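Vomstead Store Systems - Manager's Set-Up Guide
Section 4: Price Changes and Promotions

Published 11 Apr 2020 by the Vomstead Documentation Office
Reading time: 4 minutes

We use cookies to remember your store number and language. By continuing to read, you accept our cookie notice.

This section explains how to set up a price change or promotion in the Plarnik back-office program and send it to the registers. It applies to all grocery stores using Plarnik with Jakard shelf labels. Stores that still print paper labels should follow Section 5 after completing step 6 below.

Before you begin

Sign in with a manager or deputy manager account. Cashier accounts can view prices but cannot change them. Confirm that the previous day's sales have been closed. An open sales day will block the Send button, and the program will show message 248 until the day is closed. 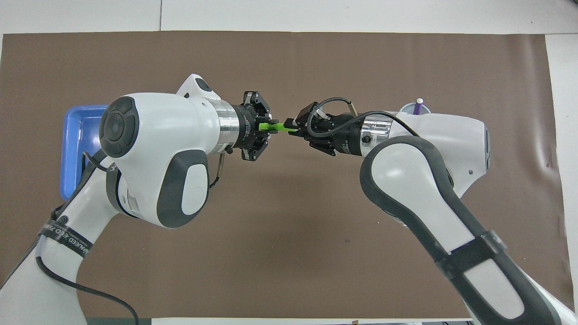
Changes may be entered up to 31 days before they take effect. Anything further ahead must be submitted to the regional pricing office on the standard request form.

Creating a price change

1. From the main menu, select Prices, then New Change.

2. Enter the product code or scan the item. Check that the description and pack size on the screen match the item on the shelf.

3. Enter the new price. Do not include the dollar sign. For an item priced under one dollar, enter a zero before the decimal point, as in 0.49.

4. Choose a start date. Leave the end date blank for a permanent change. For a promotion, both dates are required.

5. Select a reason from the list. "Supplier cost" and "Promotion" are reported separately to head office, and the reason cannot be edited once the change has been sent.

6. Select Save. The change is now held as a draft.

Note: Multi-buy offers, such as two for a fixed price, are created under Offers and not under Prices. If both are entered for the same product, the register applies the lower total.

Sending changes to the registers

7. Open Drafts and review each line against the signed price sheet.

8. Select Send. Registers receive the update when they are next idle - a register in the middle of a sale will finish that sale at the old price.

9. Open the Register Status page and wait until every register shows Updated. If one remains at Waiting, sign it off and on again.
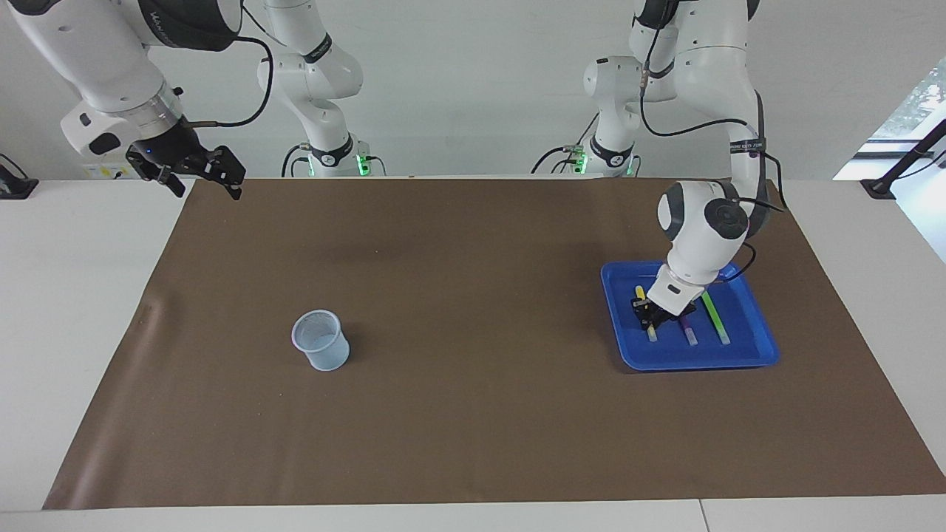

Two robot arms over a brown mat on a white table.

10. Scan one changed item at each register and compare the price with the shelf label.

CAUTION: Do not switch off a register while its status is Receiving. The price file may be left incomplete, and the register must then be reloaded by Ogbonna Support.

CAUTION: If a shelf label shows a lower price than the register, honor the label price and correct the record before the store next opens.

Canceling a change

A draft may be deleted at any time. A change that has been sent but has not yet started can be withdrawn from the Scheduled page. Once a change is in effect, it must be replaced by a new one - repeat steps 1 to 10 using the former price.

Keep signed price sheets in the store file with the matching Plarnik report. Stores transferred from another owner should also keep the last price list issued before the transfer.

Subscribe to the Vomstead store bulletin for notice of changes to this guide.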